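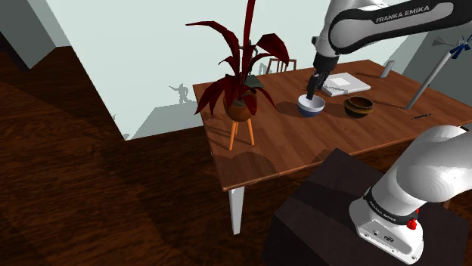

Figure 3. Robot arm with two-finger gripper and bowl (rendered)

Kenura Home Cinema: Set-up Guide
Section 3: Adding films and choosing subtitles

Before you start, connect the player to your television and sign in to your Kenura account.

1. Press Menu on the remote and choose Film Library.
2. Select Add a Source, then choose Daltura or Fondon. Daltura carries the older Hindi and Tamil titles. Fondon is mostly new releases.
3. Enter the code shown on the television at the source's sign-in page. The code expires after 19 minutes.
4. Wait for the list to fill. Song clips and trailers go into their own folder.
5. Open any film and press Subtitles. Choose a language and a text colour.
6. Press Save as Favourite to keep these settings for every film.

Note: Some songs have no subtitles, even when the dialogue does. To hide song titles from search, go to Menu, Search, Filters.

Note: The favourites list holds 237 titles. Remove one before you add another.

Caution: Do not unplug the player while the list is filling. If it stops partway, hold the power button for 22 seconds and repeat from step 2.

If a film plays with sound but no picture, check the television cable first, then see Section 7, Picture and Sound.

Last revised May 7, 2018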